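Kurno Arcade, Wultora: cabinet and floor inspection checklist
Date: 27 January 2026
Next full inspection: September

Mark each line OK, Fix or Off. Comments go straight after the line. Anything marked Off gets unplugged and tagged before the doors open.

Power and cabling

Test tags current on all leads: OK
Power boards off the floor and not daisy-chained: Fix. The two Pringle racing cabinets share a board with the change machine. Run a separate lead from the wall outlet.
Rear panels locked: OK
RCD trips on test button: OK. All circuits reset.

Sit-down racers

Seat rails lock in every position: Fix. Left Pringle seat slips back a notch under braking. Playable, but tighten before the school holidays end.
Steering force feedback within limits: OK. Set to 15 on the service menu. Please leave it there, as the higher setting pulls hard enough to hurt a kid's wrist.
Pedal plates secure, no sharp edges: OK
Monitor glass free of cracks: OK

Upright cabinets

Cabinet stable when pushed at shoulder height: OK
Coin door closes flush: Fix. Skikus shooter, bottom hinge bent. Part ordered, number 1176.
Light gun cables free of exposed wire: Off. Blue gun on Skikus has bare wire near the grip. Tape is not a repair. Player one side can stay on once the blue gun is disconnected at the board.
Vents clear of dust: OK. Vacuumed, and the older CRT cabinets needed it.

Floor and exits

Walkway between rows at least 1.2 metres: OK
Carpet edges down: Fix. Lifting beside the air hockey table.
Exit lights working: OK
Fire extinguisher gauge in the green: OK 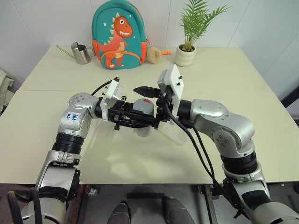
Drinks and snacks

Drinks kept off cabinet control panels: Fix. Sticky buttons again on the fighting games, and over 25 of them had to come out for cleaning. Move the shelf closer to the row so people have somewhere to put a cup.
Spill kit stocked: OK. Paper towel is low.
Bins emptied and lids on: OK

Work to be done

Replace blue gun cable, Skikus
Separate power lead for the Pringle pair
Tighten left seat rail
Glue carpet edge
Fit coin door hinge when it arrives

Allow $400 for parts, not counting the hinge, already paid for.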